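Hand-held gripper demos: how do you split train and test when everything's from one table?

Tarek Shehata
Posted in Robot learning, beginners welcome

I'm doing a small pick-and-place project for my honours year and my supervisor has left me with a question I can't answer. We've got 900 demonstrations recorded with a hand-held gripper, all of household bits and pieces on one table. I trained a policy on a random split, ninety percent in, ten percent out, and the error on the held-out part looked gorgeous. Then we put the same policy on the arm (an older Altano we share with another lab) and it was hopeless. It goes to where an object usually sits, closes, and comes up with nothing, or it nudges the thing off to the side.

I've tried a bigger network, more colour jitter, cropping, the lot. The held-out error keeps getting better and the arm keeps being rubbish. Is my test split lying to me? And if it is, what should I be holding out? I can probably get about a week more recording time in June, so I'd like to know before then whether to spend it on more demos or on different ones.

Happy to post the loader code if it helps, but it's pretty ordinary.

Gijs Aerts

More data. 900 isn't much. Also check your camera calibration, I had the same thing once and it was the calibration.

Tarek Shehata

Thanks Gijs — I did check, it's within a couple of millimetres. Could still be part of it I suppose.

Ilham El Fassi

Yep, your split is lying to you, and I've been burned by the same thing so you're in good company!

What gets you is that demos recorded back to back are nearly the same demo. Same layout, same light, same person reaching from the same side. If you shuffle and split at random, every test demo has a sibling in training that was recorded a minute earlier, so the network can score well just by remembering where stuff was. Split by session instead. Better still, split by layout: every time somebody rearranges the table, that's a new layout ID, and a whole layout goes either in training or in test and never both.

When we did this on our Derport set the success rate we'd been so proud of fell through the floor, and I was grumpy for days, but the new number finally agreed with what the arm was doing. After that we kept the total number of demos fixed and only changed how often we rearranged things. Reshuffling every 12 demos beat reshuffling every 158 by a mile, with the same network and the same number of hours. I wouldn't read too much into the exact figures because it was one table and 14 objects, but the direction was the same on every seed we ran.

So for June I'd say different demos, fewer per layout. And write the layout ID down as you go, please, I had to rebuild ours from timestamps and it was miserable.

Amr Tahiri

Agree with Ilham on splitting by layout. I'd add a second split, by what's being held, and report the two separately. They fail for different reasons and if you average them you can't see it.
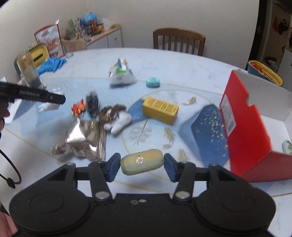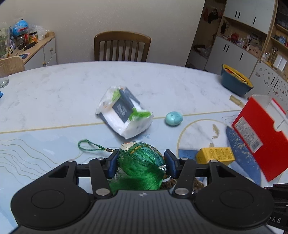 Both from one table, different object in the fingers.

Held-out objects are where our own policy (we call it Ponen, long story) came unstuck, and I think it's mostly a question of how the thing behaves once it's pinched. We sort objects into stiff and floppy before splitting and make sure each group has something in test. The little pale yellow case is a stiff one: the pads meet it at its two ends and where the ends are tells you most of what you need. With the green tassel you've got a rounded head to close on and then all that fringe hanging below the jaws, plus a loop of cord lying off across the table, so the outline you learned from a case is no help at all. If every floppy object is in training you'll never find out.

On the clutter, leave it in! We spent ages clearing the table between demos early on and the policy got worse at finding anything in a mess. Move the boxes and bags around when you change layouts, and turn a few of them over while you're at it, so it can't use one yellow carton as a landmark for everything else.

One more practical thing. Pick your test layouts before you train anything and put them in a separate folder. I've caught myself peeking, and after the third peek it isn't much of a test set.

Tarek Shehata

Oh this is great, thank you both. I re-split by session tonight as a rough stand-in for layout and the error went up a lot, so I think that's my answer. Will try the stiff/floppy thing next. Amr, do you count something like a folded tea towel as floppy? It's pretty stiff until you lift it.

Amr Tahiri

Floppy. We go by what it does in the air.

Reda Benkirane

Does anyone have a script for the layout split? I'm on the Tahiri loader (no relation to Amr, as far as I know) and it only groups by date.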